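Duvell Bench Cell for Desktop PC Teardown

Last updated: June

The Duvell is a two-arm bench cell for repair shops and refurbishers that handle office desktops in quantity. It works on a slatted aluminum table with fixture plates for the parts it takes out.

What it does now: lifts memory, processors and expansion cards from opened cases and sets them in the fixture. Our library covers 36 case layouts. A new one takes an afternoon to teach.

What it does not do yet: untangle cables, peel labels, or deal with a stripped screw. A person still opens the case and unplugs the power leads. Kenneth Bautista ran the cell at Plerov on 200 machines and had to step in on roughly 70 of them, mostly for cables lying across a slot.

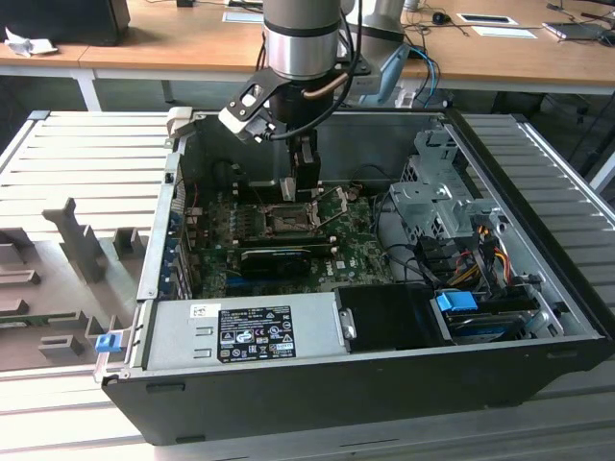

Cycle time is slower than a trained technician - we would say so to any buyer. The cell makes sense if you have long runs of the same model and someone nearby who can clear a stop. For mixed lots of home computers, hand work is still cheaper.

Gripper fingers are a wear part, rated for 3000 picks. Spare sets and blank fixture plates ship from Stimport. For a trial on your own machines, write to Analyn Umali in sales and include the model names.

14 shares | 3 comments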